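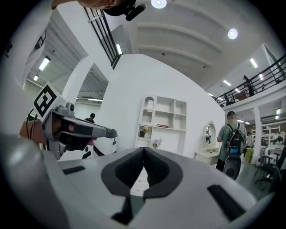 Our son is nine and has a muscle condition which still has no exact name, and since May he must sleep with an oximeter on his finger. The clinic in Rollow lent us the monitor for 14 nights and then we have to decide if we rent or buy. The machine itself is good. My difficulty is with the wire. When a cable hangs free beside the forearm, like the thin black one on the left of my photo, my son finds it in his sleep and he pulls it. Then the sensor is off, the alarm is on, and the whole house is awake at 3 a.m. Last night it happened four times. How do other parents fix the cable on a child who turns a lot? I have read the leaflet, it says only "secure comfortably". English is my third language but I think this is not an instruction in any language.

Posted by lindenmum_4

---

Re: Oximeter cable at night

We went through this with our daughter. What worked was to put the sensor on the toe and run the cable down inside the pyjama leg and out at the foot of the bed. Sock over the top. She cannot reach it and she forgets it is there. Ask your clinic first if the toe is okay with your type of sensor, ours wanted a different wrap for it.

tworivers

---

Re: Oximeter cable at night

Toe did not work for us at all. Cold feet, bad readings, more false alarms than before. Our respiratory nurse told us to go back to the finger and I would say the same to anybody whose child has poor circulation.

What we do: long sleeve, cable up the inside of the sleeve and out at the collar, at the back. One small piece of Ilent tape at the wrist with a loop of slack before it, so if he pulls, he pulls on the tape and the sensor stays.

greybarn

---

Re: Oximeter cable at night

Sorry, but I don't like a cable coming out at the collar on a sleeping child. Our hospital was very clear, nothing near the neck, ever. Please don't do this without asking.

tworivers

---

Re: Oximeter cable at night

It was our hospital that showed us. He is eleven and big, and he has a night carer in the room. But fair enough, I should have written that. For a small one, or if no adult is in the room, ask first.

greybarn

---

Re: Oximeter cable at night

Thank you both. I will not do the collar because he sleeps alone in his room and we only have the sound monitor. I telephoned the clinic this morning and they said the toe is allowed with our sensor, with the sock, but I must change the place every few hours so the skin does not get a mark. Did you wake up to do that, tworivers?

lindenmum_4

---

Re: Oximeter cable at night

Yes, once at our own bedtime and once when my husband gets up for work at five. She sleeps through it now. The first week she did not.

tworivers

---

Re: Oximeter cable at night

A different question for lindenmum: is it a Makora that you have on loan? If yes, check the alarm delay with your clinic. Ours came set so that it screamed at the smallest movement. The technician changed it in five minutes and our nights got much better. Don't change it yourself, the limits are for the doctor to decide.

Also before you buy, ask about money. A Makora was quoted to us at more than 1,000 dollars, and the Bjarnason fund paid all but 300 of it. The form has 27 questions and they want a letter from the specialist, and a child without a confirmed diagnosis can still apply. We were in that position too.

pollywog_west

---

Re: Oximeter cable at night

I would rent. Children's needs change and then you have an expensive box in the cupboard. With rental they also replace the sensors.

greybarn

---

Re: Oximeter cable at night

Depends on the place. Our rental did not include sensors and they were the most expensive part. Read the paper before you sign.

pollywog_west

---

Re: Oximeter cable at night

Yes, it is a Makora. I did not know about the delay, I wrote it down for our appointment. And I did not know that one can apply without a diagnosis. We have been told no by two other places because they want a name for the illness on the form, and we do not have a name. I will ask for the letter.

First night with the toe and the sock: one alarm, at 4:20, and it was because the sock came off. He kicked it across the room. My husband suggests a tighter sock, I suggest pyjamas with feet, and our son says he is too old for pyjamas with feet.

lindenmum_4

---

Re: Oximeter cable at night

Not a tighter sock please, it can spoil the reading. Try a longer one, up to the knee. Soccer socks one size too big are what we use.

tworivers

---

Re: Oximeter cable at night

Soccer socks he will accept. I go to buy them after work.

lindenmum_4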